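Chapter 4
Cloth Before It's Clothing

I failed my first textiles class. I'm telling you this up front so you won't panic when the vocabulary starts piling up. My teacher, Nicanor Iglesias, handed back my fiber notebook with one remark on the cover: "You wrote down colors." He was right. I had 13 pages of colors and hardly a word on how anything was made.

So let's start with making! Almost everything in your dresser is either woven or knitted. Weaving crosses two sets of yarns, one running lengthwise (the warp) and one running side to side (the weft). Knitting pulls loops of yarn through other loops, row after row. Loops can open and close, and that's why a T-shirt goes over your head without buttons and a plain cotton dress shirt doesn't.
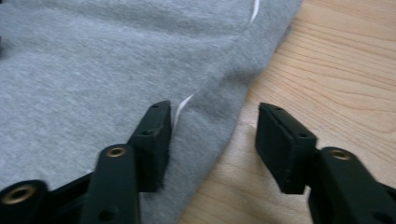
Figure 4.1 Gray fabric with a heather look on a wooden table.

Heather is a word you'll meet a lot in this chapter. It means a mixed color, usually made by blending fibers of different shades before they're spun – the mixing happens in the fiber, long before anybody cuts out a sleeve. My first job was at a small mill called Trotden, where we blended dark and light cotton all day and I went home with fuzz in my eyebrows. Eusebio Figueroa ran the carding room there, and he could tell two gray blends apart by holding a pinch of each up to the window. I never got the knack.

Then there's trim. Ribbing is a stretchy knit with raised columns, handy at cuffs and waistbands. Piping is a narrow strip of folded fabric set into a seam, sometimes with a cord inside. We'll sew both in Section 4.3, and yes, your first piping will wobble.
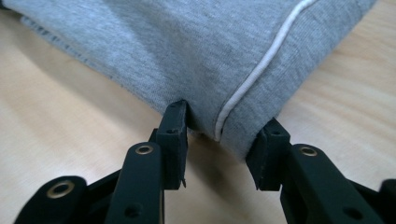

Figure 4.2 White piping on heather-grey knit.

Before you read on, grab an old T-shirt and pull it sideways, then lengthwise. Write down which way gives more. Keep that note – we need it for Section 4.1, where we look at single jersey one loop at a time.

268 shares | 3 comments

Comments

knitwit_dora: Did the T-shirt thing with my son and now he's stretching every shirt in the house. Is Section 4.1 posted yet?

Paul R.: My denim has stretch and it's woven. Is that the elastane?

M. Kettler: @Paul R. Yep, it's in the weft on mine. Check the care label.

Contact | Copyright Plendov Learning | Back to top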